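Notebook, student manipulation project, October
Afternoon entry, started 2:15

Task today: sachet sorting, coffee table setup. We changed from the block task because in blocks all the objects are stiff, and the policy learned to close the gripper always with the same width. Sachets bend, slide over each other and have a shiny print, so I expect it will be much harder. Morag Farquharson agreed to this at the last meeting, but she wants the same evaluation sheet as before, so we can compare.

Rules for the person who demonstrates:
- red Coffee-mate sachets go upright in the clear tray, labels the same way
- gold and brown sachets stay in a heap on the right
- one sachet at a time, no scooping
- the other hand may hold the pile down, but should not cover the sachet being taken
- start and finish with both hands flat on the table

The last rule was missing in the morning and I had to throw away 6 episodes, as the cutting script (Undeo) could not find where they begin. I have now written it on the board too.

Tracking. Left wrist is good. Right wrist loses the markers when the hand turns palm up, then Undeo fills the gap with a straight line and the hand goes through the table. I marked such places by hand in 13 episodes. In my opinion we should not smooth them, we should cut them out. Akard, our playback tool, shows the gap in yellow if you switch on "raw", please use this before you say an episode is clean.

Cable on the left side: let it go down over the table edge with some slack. With no slack it pulls the band and the transform between device and wrist is wrong for the rest of the session. I did not find a better way yet. Tape on the sleeve was uncomfortable and came off.

Sleeves: thick cuffs are allowed, only push them behind the band before calibration. Pringle (the segmentation model) did mistake a white cuff for a paper cup two times. I left these masks in the folder "odd" for the group to see.

Layout. We keep canisters, cups, plant and straws on the table behind and beside the pile. I was thinking to remove them, but Morag's argument is that a clean table gives a model which works only on a clean table. I agree now, although the cups are a tall stack and I worry for the arm on playback. Drilard has the collision boxes from the block task, somebody must add the cup stack before we run anything on the arm.

Goal is 400 episodes before the club demo. With 12 in one sitting the hands get tired and the grasps become lazy, so please change the person after this.

To do:
- new calibration for right wrist, slower turn
- cup stack in Drilard
- decide what to do with a sachet that is lying under the wrist. Does the demonstrator take it out first, or leave it until the hand moves by itself? I have seen both ways and the sheet has no column for it. My proposal is to leave it.

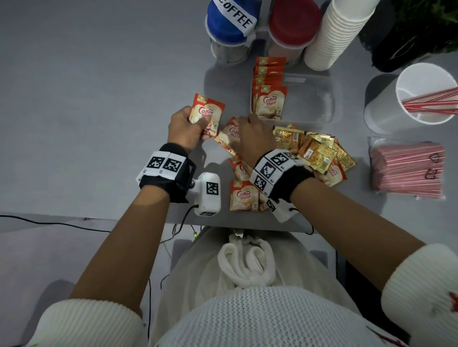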